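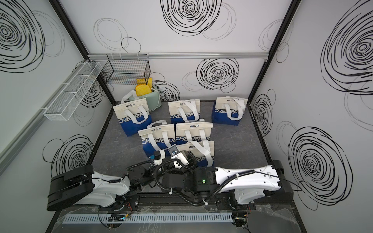
Nonine Sewing & Mending Club

So the tote bag sort-out is finally happening, and I am way more excited about it than a grown adult should be!

If you've been reading for a while, you know I have a bag problem. I say yes to every single one. I've got them behind the kitchen door, in the trunk of the car, inside other bags (inside other bags). When the club started talking about a November swap table I thought, fine, this is my moment, I'm going to bring the good ones and let them go to people who will use them.

A few of you asked about the mint-green toaster. Yes, it's going on the table too! It's a two-slot with that nice rounded shape, and I'm a little bit in love with it, but we have a perfectly good toaster at home and my counter is the size of a cookie sheet. Malcolm Mellor has already asked if he can have first dibs. Malcolm, get in line.

And the scribbly walls! I can't stop looking at all those big loopy black spirals. I want a fabric print exactly like that, black on white, for a pair of kitchen curtains. If anybody has seen something close, please send me a link. I'd take 3 yards of it tomorrow.

I'm also on the hunt for a wire basket like the black mesh one hanging from the rail. I want it for thread cones and all the patterns that keep sliding down behind the ironing board.

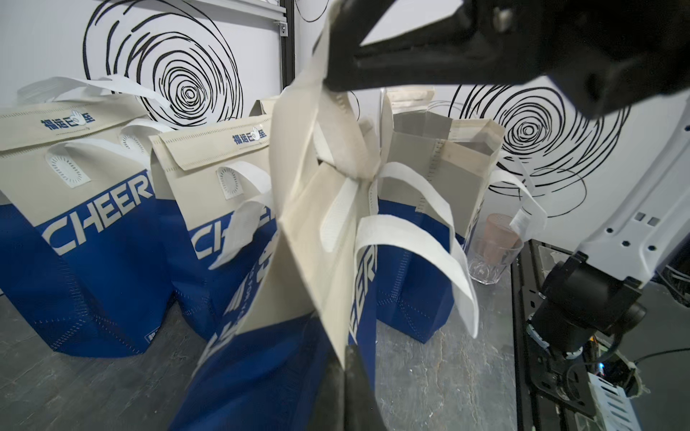
Posted by Blandine Marty in Bags, Club stuff

OK, the blue and beige ones. They say CHEER across the front in big slanted letters, and there are blue Chinese characters up on the flap with a tiny white hand over them. I love the color combination so much. That deep blue with the plain beige on top just looks good, even when the bag's all crumpled.

What I really wanted to talk about is the handles, because this is a sewing blog (allegedly). Look at where the white straps join on. There's a patch with a ring of stitches in an oval, and I think it's such a pretty way to do it. I've always sewn a square with an X through it, the way my aunt showed me, and it's fine, it works, but it looks like every other bag. I tried an oval on a scrap on Saturday and my first 2 were more like potatoes. Going slow and turning the wheel by hand helped a lot.

I'm keeping one to copy. The rest can go on the table, and Derek Penrose, if you're reading this, you still have my good seam ripper.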